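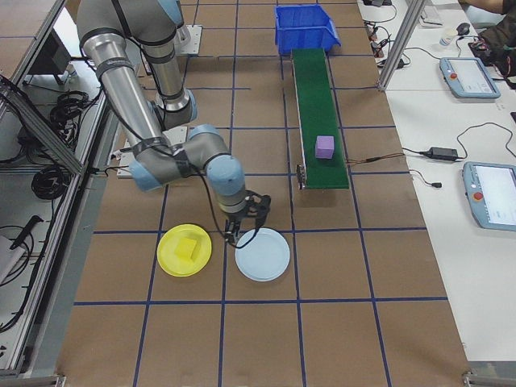 Notebook home | Entries | Bench log | Task list | Parts | Search

Friday, March – demos by hand and by remote, plate task

Carried on with the plate transfer set. Task text as given to the operator: take the yellow block from the yellow plate, put it down on the light blue plate, retreat to home. Prompt string in the recorder is unchanged from Monday's draft except that "dish" now reads "plate" everywhere. The old string is still in the first folder and needs a find-and-replace before anything gets merged.

Two ways of giving the demo today:

a) Hand guiding. Arm in free-drive, operator holds the wrist and walks it through. Gripper open/close from the pendant.
b) Remote. Cumeo leader unit on the desk, joint positions mirrored to the arm, gripper on the trigger.

Started at 9:40 with hand guiding. The motion is good up to the approach and then gets worse. Operators push the wrist down past grasp height, feel the plate, and come back up a little before closing. That small dip is in every file from the first batch. A policy trained on it will copy the dip. Asked for a stop above the block, then one straight move down, then close. The dip mostly went away but the pause before it got longer, up to two seconds in the worst file. Trimmed pauses over one second with the Plamwood script and left the shorter ones alone.

Second problem with hand guiding: the operator's forearm is in the camera view for most of the reach. Usable for joint-only training, not for anything that takes the image. Marked all of these files H in the index so they can be filtered out in one step.

Remote was slower to get going. The leader's elbow joint was reading 6 degrees off the arm after startup, so the arm jumped when mirroring was switched on. Re-zeroed both in the upright pose and the jump was gone. Please do this every time the leader is powered up, and keep a hand near the red button until the first move has finished. Speed cap left at the low setting for now.

Once zeroed, the remote demos were cleaner than I expected in the lateral move between plates and worse in the release. Without any feel of contact the operators let go too high and the block lands on an edge or tips over. Added a height readout to the operator screen, large digits, and that helped more than any amount of talking. Release height is now within a few millimeters from one file to the next.

Cable note. The gripper cable hangs in a loop below the wrist and comes low over the plates. In one remote demo it dragged the rim of the blue plate and shifted it. File dropped. I shortened the loop by one band position, but then wrist rotation past a quarter turn pulls it tight, so I put it back. A proper fix would be a clip on the side of the last link. Sketch is on the back of the previous page.

Start positions. The tape grid is good for this. Plates go in neighboring squares, and the pair is shifted one square after each batch. The block gets set down off center on purpose, a different way each time. Earlier files had it centered almost always and the first test policy went to the middle of the plate whether the block was there or not – it closed on air and carried on to the blue plate as if it had something.

Conveyor task is parked. Belt was off all day. The plan is the purple cube riding up the green belt to the blue bin, with the arm doing the loading. Needs the belt state written into the same log as the joints, and the Nakpan driver only gives on/off with no position. I would sooner wait for an encoder than guess at belt travel from timestamps.

Recorder. The index stood at 219 files after lunch, hand and remote together, before the cull. Longest one is 3,321 frames, which turned out to be an operator who forgot to press stop and went on adjusting the leader. Cut it at the retreat. Added a warning beep to the recorder for anything that runs past a minute.

Criteria used for the cull, so that the next person does the same:

– drop if either plate moves
– drop if the block leaves the gripper before it is over the blue plate
– keep if the block lands tilted but stays on the plate, tag T
– keep a second grasp attempt, tag R, only if the arm goes back up to hover height between the two

The R files are worth having. The clean set contains no recovery at all, and in test runs the arm has no idea what to do after a missed grasp. I want a batch recorded with misses made on purpose, remote only, with the first close a finger width to the side of the block.

Brimov playback check, last thing: replayed 9 remote files open loop with the block placed to match the first image. Seven completed. The other two missed the block by a small amount to the same side, which points to placement on my part. Will lay a paper template on the plate and repeat those two before touching the calibration.

Open:
– cable clip
– rename "dish" in the first folder
– H filter in the loader, currently done by hand
– rerun the two misses with the template
– ask about the encoder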